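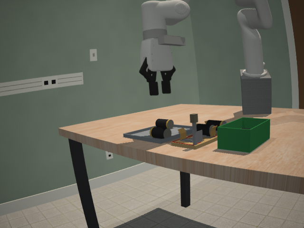 Section 3 – Loading the Danus practice cell

Hi again! If you've made it this far, the simulator is installed and you've signed in with your Etville club login. I wrote this part for new members, so yell if I skipped something.

1. Open the project called Kaufmann and wait for the room to load. On the old laptops it takes almost 130 seconds (go get a snack).

2. Set the arm speed to 9. Mathias Ruchti likes it faster, but he's been doing this since January.

3. Switch to the wrist view.

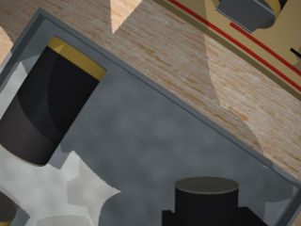

Take your time with the wrist view, and get used to how close everything looks before you move anything. I like to start by finding the cup with the yellow band in the gray tray – it stands near the rim, so it's easy to steer by. Jog the wrist a little each way and watch how it shifts.

Caution: don't save your jog positions over the Gondthorpe file. That's our competition setup, and Mechthild Schwaiger spent two evenings on it.

4. Go to the overhead view and check the whole reach of the arm before you run a program.

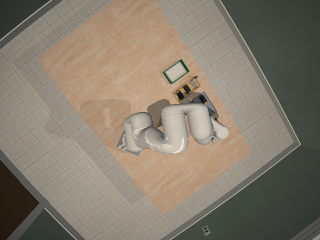 5. Press Step, not Run, for your first pass. You'll get one move at a time, and you can stop whenever a path looks too low.

Note: if the arm freezes, hit Reset once and wait. Hitting it again just starts the loading over – I've done it plenty!

6. Save under your own name and log out.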